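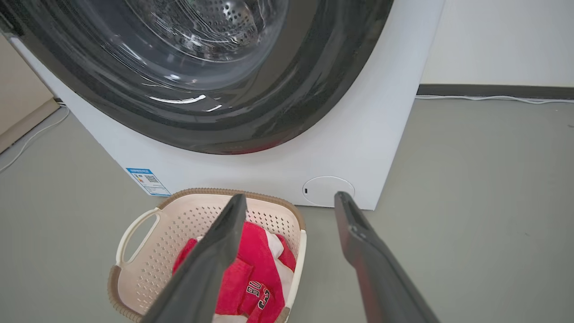 Why does a gripper keep letting go of a perfectly ordinary T-shirt? Most of the time the motor has decided it's overloaded and gone limp to protect itself.

I spent most of November learning this the slow way. The laundry job at Bisgate is simple enough on paper: pick clothes out of a basket, put them in the washer, go home. We'd got through 850 runs on the Raneo arm without much drama and I was starting to feel a bit smug. Then run 851 dropped a sleeve on the floor, and so did the next one, and by teatime I was swearing at a log file.

My first guess was the finger pads. I swapped them, cleaned the new ones, swapped them back again (don't ask) and got the same thing. The grip would close nicely, hold for a second or two, then the fingers drifted open and the arm carried on to the drum with nothing in its hand, looking very pleased with itself. The log just said 136, which in the Moulin manual is listed as "general drive event". Thanks for that!

What finally cracked it was watching the current during a grab. Cloth squashes, so the fingers never reach the width they've been told to reach, and the motor keeps pushing and pushing until the driver cuts it off. A thin vest was fine. A bunched-up top like the red one in the basket is a fat wad of fabric, and that was tripping it nearly every time. Someone (me) had raised the closing force a few weeks earlier to deal with slippery socks, and I'd forgotten to put it back. 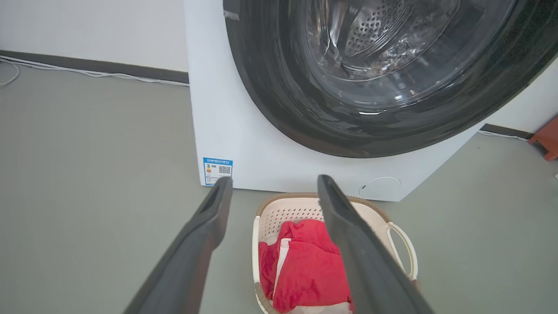

The bit that worries me more is the other sort of failure, where the grip doesn't let go when it should. We had one of those too, with a sock pinched between the pads and the arm already heading for its next position. I've now added a slow zone close to the washer - the basket sits directly in front of it, so there isn't much space to get things wrong, and I don't fancy explaining a cracked door to the people at Rutby who lent us the machine. There's a thin white cable along the skirting board as well, and I want the arm to have no reason to go anywhere near that.

So the closing force is back down, the driver now shouts properly when it cuts out, and the arm stops and waits if the fingers open by themselves. Over 191 runs since then and one drop, a sock, naturally. I still need to write to Moulin about that error code.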